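Tips from the help desk: keeping your folders in order with a rename pattern

In May we moved the shared drive of the Skuluditz office to the new server, and many of you have written to me about file names. I promised to put the answers together in one place, so this month the computer corner is longer than usual.

The most common question came from Špela Kneževič. She has a folder with 200 scanned letters, and all of them are called Scan, then a number, then sometimes the word "copy". She wanted to know if she must rename each one by hand. She does not have to. Windows can do it for the whole group at once.

Open the folder and change the view to Details. Click on the heading of the Date column, so the oldest file is at the top. Select the first file, then hold the Shift key and click the last one. Press F2, write the new name, for example Letters, and press Enter. All files receive the same name with a number in brackets after it. If you do not like the result, press Ctrl and Z before you do anything else, and the old names will come back.

There is one weak point in this method. Windows writes (1), (2), (3) without zeros in front. In File Explorer the order looks correct, but some other programs put (10) before (2). Our old archive program Kudmont is one of these, and Todor Hodžić lost half a morning looking for page 2 of a contract which was sitting after page 19. For files that go to Kudmont, please use numbers with 3 digits: 001, 002 and so on.

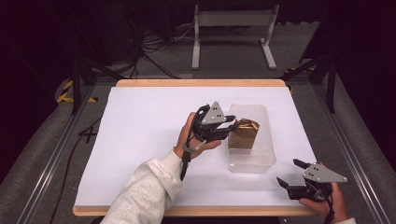 Two hand-held grippers over a table covered with a sheet.

For the numbers with zeros we use PowerToys, which is free from Microsoft. After the installation you select the files, click on them with the right mouse button and choose PowerRename. In the upper field you write what should be found and in the lower field what should come in its place. The window shows you the old and the new names next to each other before you confirm. Please look at this list slowly. Damir Kolev once replaced every letter "a" in 110 file names and did not notice until the next day.

A few rules about the names themselves. Begin with the year, then the month, then the day, with a hyphen between them, and the files will sort themselves by date. Do not use a slash, a colon or a question mark, Windows will refuse them. Do not make the names very long either. When a long name is inside many folders, the full path can become too long, and then some programs cannot open or copy the file. We had this problem with the Gorberg project, where the folders go very deep.

If a file is open on another computer, it may refuse the new name. Close it there first and try again.

Biljana Atanasov has asked if the same can be done on a Mac. Yes, Finder has its own command for it: select the files, click with the right button and choose Rename. It can add a number with zeros also.

Questions for the next issue can be sent to the help desk address as before. I would like to write about shortcuts, but if more people ask about backups, I will take backups first.

Todor Ivanov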